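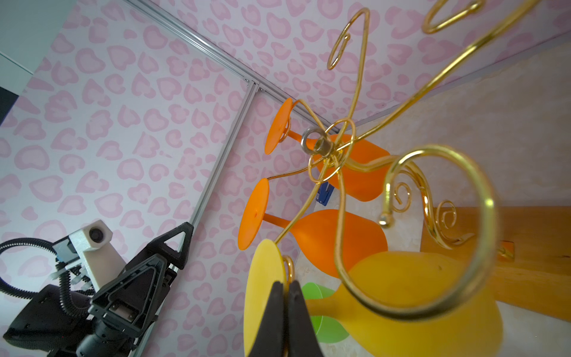

Wrist view from the right arm, with the fingers on the base of the yellow glass.

8 May 2022

The wine glass task has now been added to the set of tasks that our group at Billthorpe teaches by remote control. I have been asked by several readers to set down how the work is organized, and this post is intended to answer them.

An operator sits at a pair of leader arms and moves them by hand. The two working arms follow, and the joint positions are stored together with the camera views. One complete attempt, from the rest position and back to it, is called an episode. The present plan calls for 88 episodes of the glass task, divided between two operators, Kamonchanok Ratanaporn and Bogdan Kubiak. Each episode may last up to 40 seconds.

The holder was chosen with some care. Its arms are gold wire, bent into loops and spirals, and they pass in front of the bowls from almost any direction. A shiny curved rod is a poor guide to depth when seen through a wrist camera, and an operator who relies on that view alone will tend to close the fingers too early. The glasses hang upside down, so the base disc is the part most easily reached. Operators are therefore instructed to pinch the disc from both sides and to leave the stem alone.

The following rules were agreed upon in December and remain in force:

The operator pauses briefly before closing the fingers.
The glass is moved clear of the wire before it is turned.
An attempt in which the holder is dragged is kept, but marked as a failure.
The second arm stays at rest unless the task sheet calls for it.

The third rule caused the most discussion. Samran Onsri argued that failed attempts should be deleted at the end of each session. Daranee Panyasiri wished to keep them for later study, and her view was adopted. I supported it then and still do, although the storage requirements are not small – our archive recently passed 4000 episodes across all tasks.

New operators complete 20 practice attempts before any of their work is stored. In my own case this was barely enough. My early movements were slow and full of small corrections, and a model trained on such movements will learn the corrections along with the task. Mr. Kubiak advised me to decide on the full path before touching the leader arms, and my later attempts were noticeably smoother.

Work on the green glass will be covered in a separate post. Questions regarding the task sheets may be sent to Ms. Panyasiri.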